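Packing helpers wanted for toiletry boxes, Zernstead

Dendirora prepares small boxes of personal care items for guests who arrive to our houses without luggage. For the month of May we are looking for 2 persons who like quiet and exact work with the hands. The order is for 436 boxes, and we would like to finish it without hurry.

The work is done at a table. You take an open box, put the items inside and arrange them so that all have their place. The long things, such as razor and toothbrush, are the most difficult, as they like to lean over the side.
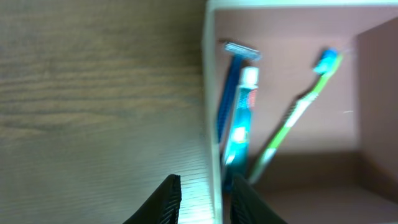 Razor, toothpaste and toothbrush in the box.

Not every box has the same content. Some guests receive also a spray bottle or a squeeze tube, and these must fit together with the toothpaste and the brushes. A bottle may be higher than the rim, this is allowed. Please do not press the items by force.

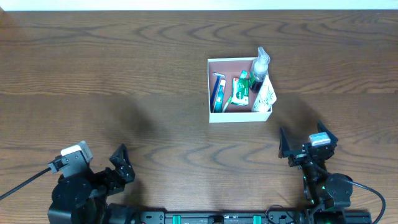
Experience is not necessary. Gudrun Rothe will show you the packing on the first morning and will stay near for questions. You should be able to sit or stand for longer time, and to read a simple packing list in English. Strong perfume on the hands is not good for this work.

We pay 87 for each day, and 100 for the last day, when the store room is also cleaned. Lunch is included.

Please write some lines about yourself to Floarea Ilie at the Dendirora office before 09/05/2023. A formal resume is not needed. We answer to every letter.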